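Siswood Household and Shop-Floor Automation Project
Progress report to the Fondden program office
Sunday, July 24, 2022

Purpose of the grant

The project asks whether present-day machines can take over routine chores in the home and on the shop floor. The April report dealt with folding and table clearing. The present report deals with the repair bench, where the Nolte workshop strips and refits desktop computers for resale.

Work in the period

The team recorded 517 attempts at single steps on the bench: releasing a clip, lifting out a part, placing a part in a holder. Of these, 381 were completed without a person stepping in. Rigid parts with a clear edge to grip gave the best results. Cables remain the main source of failure – they move when touched, and they hide the connectors beneath them.

The work is carried out on desktop towers laid on their sides with the side panel off, so that the board, the power supply and the drive cage can be reached from overhead.

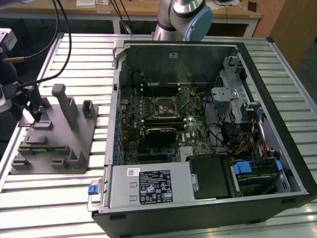
Hartmut Rothe wrote in response to the draft that a completed step should not be reported as a completed chore, and that a bench worker would still have to finish nearly every machine by hand. He asked that whole-unit results be given separately. The team accepts the point. Only 2 units were taken from start to finish without help, both of them with the cables tied back beforehand.

Spending

Costs are within budget. An amount of 2000 dollars was moved from travel to replacement parts, with the agreement of Istanley, our administrative partner.

Next period

Work on cables will continue, and the household tasks will be run again with the revised grasp planner. We do not propose unattended use in any workshop at this stage. A decision is requested on whether whole-unit results should become the main measure for the remainder of the grant.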